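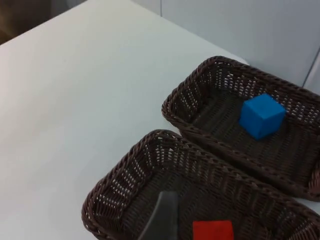 Kerstin Halvorsen m'a écrit qu'elle avait abandonné les corbeilles tressées, parce que la poussière restait dans les petits trous et que tout finissait mélangé au fond. Elle demandait si je lave les miennes, et comment je fais pour que chaque chose retourne dans la bonne corbeille. Je lui ai répondu un peu vite, alors je reprends ici avec plus d'ordre.

Par Ronja Tangen
Juillet

Je parle de corbeilles rectangulaires, basses, aux bords un peu inclinés, en rotin synthétique brun. Pour l'osier naturel il faut procéder autrement, j'en dis quelques mots à la fin. Chez moi elles servent par deux, sur la table blanche, pour trier les petits objets de la maison : les cubes des enfants, les pinces, les bouchons, les bobines de fil.

Ce qu'il faut préparer

Deux corbeilles de la même taille, une brosse à poils souples (une vieille brosse à ongles convient), du savon de Marseille, un chiffon qui ne perd pas ses fils, une serviette de bain. Il faut aussi une table claire et dégagée. J'ai essayé longtemps sur une table foncée et je perdais de vue les petites pièces sombres. Sur le blanc on les retrouve tout de suite.

Laver les corbeilles

Videz les corbeilles et retournez-les au-dessus de l'évier. Tapez doucement sur le fond avec la paume. Passez ensuite la brosse sèche, d'abord à l'intérieur, puis à l'extérieur, toujours dans le sens des brins. Ne commencez pas par l'eau : la poussière mouillée devient une pâte grise et elle entre dans le tressage.

Faites fondre 10 grammes de savon râpé dans un litre d'eau tiède. Trempez la brosse, secouez-la, frottez par petites surfaces. Le bord tressé demande le plus de patience, car il est épais et les doigts y laissent du gras. Rincez à la douchette, avec peu de pression.

Posez les corbeilles à l'envers sur la serviette, pendant une nuit. Je ne les mets pas près du radiateur. Une de mes premières, achetée chez Flesemell, s'est déformée de cette façon et elle n'a plus jamais été stable sur la table.

Placer les corbeilles pour le tri

Mettez les deux corbeilles côte à côte, en biais par rapport au bord de la table. Je sais que cela paraît moins soigné que bien droit, mais la main arrive mieux dans les deux sans que le coude se lève. Laissez une partie de la table libre, à gauche si vous êtes droitier. C'est là que l'on verse le tas.

Versez peu à la fois, deux poignées environ. Décidez une seule règle avant de commencer et gardez-la jusqu'au bout du tas. Ma règle habituelle est la suivante : dans la corbeille la plus éloignée va ce qui quitte la pièce, dans la plus proche ce qui reste. On peut aussi choisir par matière, le mou d'un côté et le dur de l'autre, surtout quand un enfant participe.

Pour que la règle ne soit pas oubliée, déposez d'abord un objet témoin au fond de la corbeille. Prenez quelque chose de couleur vive, un cube bleu par exemple, qui se voit bien sur le tressage brun. Valter préfère les étiquettes. Il les attache au bord avec une ficelle, mais elles tombent vers l'intérieur et on ne peut plus les lire.

Si vous hésitez plus de quelques secondes sur un objet, laissez-le sur la table et continuez. À la fin du tas, reprenez les hésitations ensemble.

Les objets très petits

Les perles et les vis passent par les trous ou se coincent dans le fond. Coupez un carton mince à la dimension du fond, avec les coins arrondis, et posez-le sans le coller. Je prends du carton de 200 grammes. Avec du carton plus épais, le fond ne reste pas bien à plat.

Et pour l'osier naturel

Ne le plongez pas dans l'eau. Un chiffon humide, bien essoré, suffit, et ensuite un séchage à l'ombre, dans une pièce où l'air circule. Si un brin dépasse, coupez-le court avec des ciseaux à ongles. Ne tirez pas dessus, car vous ouvririez tout le rang.

Kerstin m'a encore demandé si le vinaigre est permis. Sur le synthétique, oui, un petit verre dans l'eau de rinçage. Sur l'osier, je n'ai pas essayé.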